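Bench Technician, Desktop Refurbishment (part-time)
2 min read

Alska is seeking a bench technician for its desktop refurbishment line. The position reports to Hertta Laaksonen, workshop lead. Shifts are weekday mornings, with an occasional Saturday.

The line handles nearly 2000 ex-office desktops a year. Each unit is opened, inspected, tested and either rebuilt or stripped for parts.

Duties:
Remove and reseat RAM modules, drives and expansion cards.
Trace and re-route SATA data and power cabling.
Wipe drives and record serial numbers in the Lineo asset register.
Label failed components and sort them for recycling.

Requirements:
Two years' bench experience, paid or otherwise.
Working knowledge of caddy-mounted drives and older connector types.
Colour vision adequate for identifying power wires – a short check is done at interview.
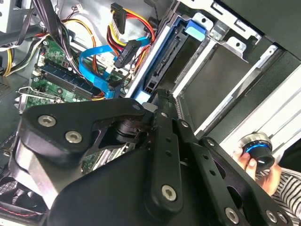 Applicants will complete a practical test on an open desktop case: memory, one drive, full cable check. The pass mark is 92 per cent. Tools and an anti-static wrist strap are supplied.

Send a résumé and the names of two referees to Rostyslav Hutsuliak, Alska workshop office. Applications close at the end of February.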